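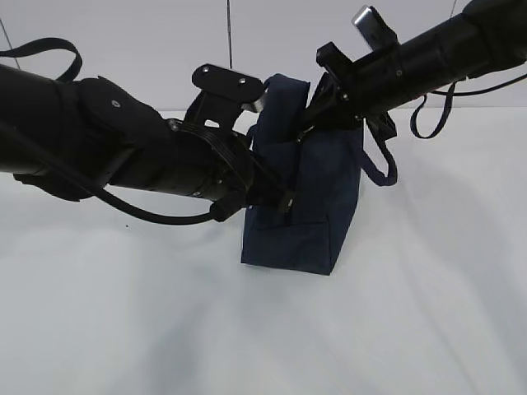 **Castik twin-arm bench kit – review after one bad afternoon and a month of good ones**

Three stars. Would have been four and a half if not for the grip fault, so I'll do that first as it's what people will want to know.

We use the pair for bag handling. Fabric totes mostly, soft ones, stand them up, hold the top, pass from left to right. Dull job and the kit is good at it. In June, mid afternoon, both grippers were closed on the neck of a navy tote and the right one would not let go. Open command sent, software says "open", fingers stayed shut. Left let go fine. Then the left arm carried on with the next move as if the bag was free, and the right was still hanging on to it. Seam went at one side. No alarm, nothing on screen.

Hit the stop. It does stop, quickly, no complaints there. But with power off the right gripper stays clamped, and there's no hand release. You have to take the bracket screws out to get the cloth back. Took 34 minutes with the wrong size key because the right one isn't in the box (why??).

What I think happened. A fold got drawn in behind the fingers and jammed the slide. The controller only knows what it *told* the gripper to do, it doesn't check where the fingers really are. Fine for a block or a tin. Not fine for cloth, which gets everywhere.

Support at Castik were polite, slow. Asked for the log, got back to me with a firmware update, 41 on the version number. This adds a finger position check and halts both arms if they disagree. Ran 498 handovers since. It tripped twice, both times properly, both times a fold caught in the fingers. So the fix works, but it should of been in there from the start.

Safety bit, please read if you're buying:

- keep hands out until BOTH arms show idle, one is not enough
- after a stop, wait 30 seconds before touching the gripper. Mine gave a little kick when power came back
- tie your cables up close to the arm. A loop of cable or strap will find a bag handle sooner or later
- buy a proper hex key and tape it to the bench

Good points, quickly. Arms are quiet. Repeats well, I've not had to re-teach a position since setup. Wrists are solid, no wobble. The manual is short and mostly right, though the page on grip force has the two settings swapped round (low is high, high is low, took me a morning).

Bad points besides the fault: cable routing is left to you and the clips are rubbish. Stop button lead is too short. No soft finger pads included, you have to order the Skuveritz ones and they're not cheap for two bits of rubber. They do help with cloth though, less bunching.

Tried the Parkex single arm before this. Slower, but it has a hand release on the gripper – one lever, done. Castik should copy it tommorow.

Would I buy again? For cloth, only with the new firmware on and the pads fitted. Anything hard-sided, yes, no bother. Got mine through Radonjić, delivery was fine, box a bit bashed. They've agreed to send a spare right gripper, not arrived yet, will edit when it does.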